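Club Boards > Student Robotics > Mentors' Corner
Topic: Cloth folding challenge, how are your kids practicing?

akua_b
Posted 17/10/2026
Hi all! Akua Bonsu here, I help run the Hedura after-school robotics club. We signed up for the Kolteo student challenge in March and picked the cloth task, partly since the kids thought it sounded easy (oh, the optimism). The team has 12 students this year and most of them have never programmed an arm before, so we're starting with hand-held grippers and recording demonstrations before anybody touches code. Deisy Lozano, our junior lead, has everyone taking turns and writing notes after each try. I'd love to hear how other clubs split up the practice time, because ours tends to dissolve into snacks by the second hour.
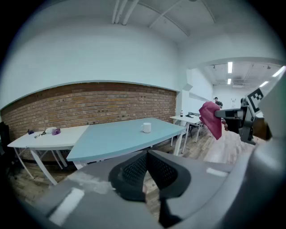 How many demonstrations does a beginner team need before training is worth trying?
Our own plan is to stop at 700, train once, and look hard at what fails before recording any more.

I'd be glad to have anyone poke holes in that. Also, what do you all do about fabric? We've been using whatever thin cloth turns up.

hbauerfeind
That number strikes me as far too high for a first pass, and I say so with affection, having made the same mistake with my own group! We recorded for weeks, trained at the end, and found half the kids were pinching the cloth at the corner and the other half in the middle. The model had no idea whom to believe. Do 25 really consistent ones first, same grasp every time, and train on that even if the result is awful. The kids learn so much from an awful result.
- Hildegard Bauerfeind

comfort_z
I have to disagree a little, Hildegard. With 25 you get something that works on one cloth in one spot, and my students took that as proof they were done. It was a job getting them to go back and record again. I'd go with Akua's plan but have them agree on the grasp beforehand and write it on the board. Ours said "corner, lift, pause, lay down" and it stayed up there the whole season.

hbauerfeind
Fair enough, the writing on the board I like very much. I still wouldn't wait that long to train.

adjoam
Coming in from the Issahaku club, we have 7 kids so our turns go quickly. On fabric, thin stuff is harder than you'd think. It slides and it folds over itself while you're carrying it. We moved to an old dish towel and everyone cheered up. You could always go back to the thin one later on.

akua_b
Thank you, this is such a help! I talked it over with Deisy and we're going to do a small batch first, Hildegard's way, then carry on to the full set whatever happens. Adjoa, do you remember if the rules say anything about cloth size? I've read them twice and I can't find it.

adjoam
Section on materials, near the end, under the Zoltico kit list. Easy to miss, I only found it when one of the kids read it out to me.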